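Informe de avance para Arimico, septiembre
Ensayo Nyarko: corticoide inhalado en asma moderada

El reclutamiento va por detrás de lo prometido. De los 244 pacientes previstos hemos incluido 66, y 9 ya han abandonado. Clorkholm sostiene que el ritmo se recuperará en otoño; no he visto ningún dato que lo respalde.
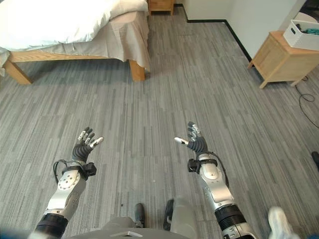

La adherencia declarada es alta, demasiado para mi gusto. Procede de diarios que rellena el propio paciente, y el contador de dosis del inhalador solo se ha cotejado en 16 casos. Hasta completar el cotejo, pediría no citar esa cifra fuera de este informe.

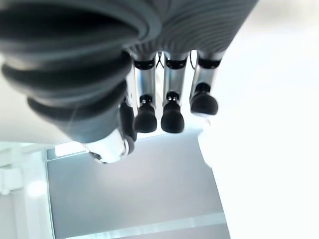 Mano robótica, vista de cerca.

Cidwood propone un análisis intermedio adelantado. Con tan pocos pacientes, cualquier diferencia entre ramas me parecería ruido, y además consumiría parte del error alfa.

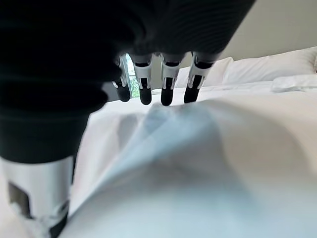 Stamatia Zervas responde que retrasarlo también cuesta dinero y que prefiere una señal débil a ninguna. Mantengo mi objeción. Solicito aplazar el segundo pago a Clorkholm hasta recibir el listado de abandonos con sus causas.

Korkor Dramani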